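Running a bin-clearing session with the club arm

Brarnley Robotics Club > Guides > Practical sessions

Contents
What the task is
Before you start
Step by step
Scoring
When things go wrong
Packing up

What the task is

Bin clearing is the second practical in the Brarnley year, after the block stacking one. Your team gets a metal bin with a mixed load of toys and household things in it, and the arm has to take them out one at a time and put each one in the drop tray. The software picks the grasp. You choose the load, set the limits, watch the run and write the log.

A team is three people: one on the stop button, one at the laptop and one keeping the log. Swap after every ten attempts. The person on the stop button does nothing else, and that includes looking at a phone.

You will need one evening for the practical, starting at 6.15 and finishing with everything packed by 9. Teams entering the Jakach Cup in October should book two.

Before you start

Read the arm safety sheet and have it signed off. If you joined after the first term you may have signed the old one, which doesn't cover the gripper air supply. Ask for the new one.

Collect from the cupboard:

The item crate for your team
Two bar clamps, plus a spare
The log sheets and a pencil
The laptop with the Bramix planner on it
The kitchen scales

Tie long hair back and take off lanyards. Sleeves should be pushed up or tight at the wrist.

Step by step

1. Fix the bin

Set the bin on the boards, inside the taped corners, and clamp it. Push it hard from each side with the flat of your hand. If it moves at all, do the clamps again. A bin that shifts by a few millimetres halfway through the evening will spoil every grasp after that, and it won't be obvious from the laptop.

The arm must be powered but held, with the stop button pressed in, whenever anyone has a hand over the bin.

2. Choose your items

Pick between five and eight. The rules for the Cup ask for at least one soft item, one hollow item and one that is longer than it is wide. Weigh anything you are unsure about. The limit is 2,000 grams for a single item, though very little in the crates comes close.

Leave out anything with glass in it, anything with a loose battery and anything somebody wants to take home in one piece.

3. Load the bin

Tip the items in from the crate at a low height. Don't arrange them. It is tempting to turn a bowl the right way up or to pull two toys apart, and if you do that the run doesn't count. The only thing you may correct is an item sticking up above the rim.

Everyone then steps back behind the yellow line.

4. Check the air

Open the valve slowly and listen. A steady hiss near the gripper means a fitting isn't seated. Close the valve, press the hose in until it stops, and try again. The gripper should open and close fully from the laptop before you go any further. Do this three times.

Look along the hoses and cables on the arm as well. They need enough slack for the wrist to turn, but not so much that a loop can catch on the bin wall.

5. Set the limits

In Bramix, open the team profile and check these against the card taped inside the lid:

Speed: 80 mm per second for your first ten attempts
Attempts per run: 100
Lowest point: the figure on the card for your bin, never lower

Type them in yourself even if they look right already. The last team may have changed the profile and changed most of it back.

6. Start the run

Release the stop button, say "arm live" loudly enough for the whole room, and start. Let the first attempt go through without comment. From the second one on, the log keeper says the item out loud before the gripper gets to it, and the laptop person confirms that the planner has gone for the same thing.

If the two don't agree, let the attempt finish and write down both. This is the most useful part of the log and teams often leave it blank.

7. Watch the low grasps

Flat or low items are where the fingers come nearest to the floor of the bin. A shoe is a good one to learn on — it gives a bit when it is gripped, and it can be taken by the side or across the middle. Keep a hand over the stop button when the gripper is down among the items, and press if you hear metal on metal.

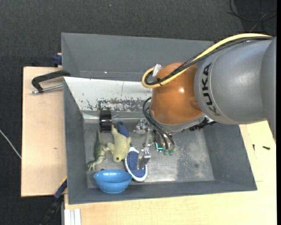 8. Log each attempt

One line per attempt. Write the attempt number, the item, and one of these codes:

H for held and dropped in the tray
S for slipped on the way
M for missed
P for pushed, meaning the gripper moved the item without closing on it

Add a few words if something odd went on. "Took bowl by rim, swung" is enough.

9. Reload

When the bin is empty, or after six misses in a row, press stop, empty the tray back into the crate and go back to step 3. Carry on with the attempt numbers. Don't start again at one.

Scoring

Two points for every H, nothing for S or M, and one point off for every P after the third. The best score so far is 149, set by the Gagnon team in the spring. Most first evenings come out at roughly half that.

When things go wrong

The arm stops and the laptop shows a force warning. Press the stop button before doing anything else. Find what the gripper touched, back the arm off with the pendant at lowest speed, and log it as M.

The planner keeps choosing the same item. Let it try three times, then reload.

The gripper closes slowly. Check the pressure first, then the fittings.

Packing up

Park the arm, press stop, close the valve and let the air out of the hoses. Put the clamps back in pairs. Log sheets go in the blue folder, unfolded, with the team name on every page.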